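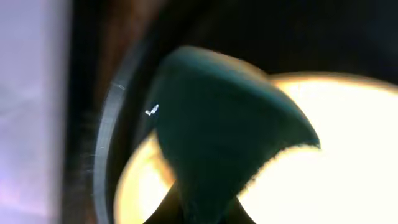 # Fuzzy teal shade on a table lamp - how do I get lint off, and is it OK near the bulb?

Hi all, first question here so be gentle. I picked up a dark teal felt lampshade at the Pranham flea market in December and I love it, but it's a magnet for every bit of white fluff in my house. Our cat is white, which doesn't help! I've tried a sticky roller and it gets most of it, but now the surface looks kind of hairy, especially along the edge. Did I pull the fibers up? Can I wash it?

Second thing. The seller said the label was Stirkuvetti but there's no tag on mine, so I have no clue what it's supposed to be used with. I've got a warm white LED in it right now. My brother-in-law says wool near a bulb is asking for trouble and I should put it in the closet until I find out. Is he right?

Lamp base is an old Kinnear one from my aunt if that matters (metal, heavy, wobbly switch).

- Greer Halliday

---

**3 answers**

**Answer 1** (marked helpful)

Put the sticky roller away! It lifts the fibers every time, and then the loose fibers grab even more lint. Been there with a felt hat and two felt shades.

What I do now:

1. Switch off, unplug, let it cool, take the shade off the base.
2. Soft clothes brush, short strokes, all going the same way. I start at the top and work down.
3. Tweezers for the little stubborn white bits. Boring but it works.
4. For the hairy edge, trim with small sharp scissors. A sweater shaver is OK if you go super light, but I put a hole in one that way so I'm not the person to recommend it.

Do NOT wash it. Wool felt shrinks and the shape goes, and you won't get it back. If there's a real stain, dab with a barely damp white cloth and test inside first, where it won't show. Dark greens and blues can bleed.

On the bulb - check the wattage printed on the socket of the base and stay under it, and stick with LED. An LED runs a lot cooler than the old kind, but the base of it does still get warm, so the felt shouldn't be touching any part of it. Mine is 280 lumens and that's plenty for a bedside table.

I'd be more worried about that wobbly switch, to be honest. Get it looked at before you leave the lamp on all evening.

**Answer 2**

wool doesn't burn easy, your brother in law is overreacting. I had one from Trosier for years with a regular bulb and never had an issue

> **Comment:** Please don't go by this one. Lots of craft felt is part or all polyester, and without a tag she can't tell which she has. Keep it LED.

**Answer 3**

Agree with the brush. I'd add that the vacuum works too, lowest setting, with a piece of old pantyhose stretched over the nozzle so it can't suck the felt in. I do mine every 21 days or so when I change the furnace filter reminder on my phone... anyway it keeps the dust from settling in.

Also keep the cat off the table, good luck with that.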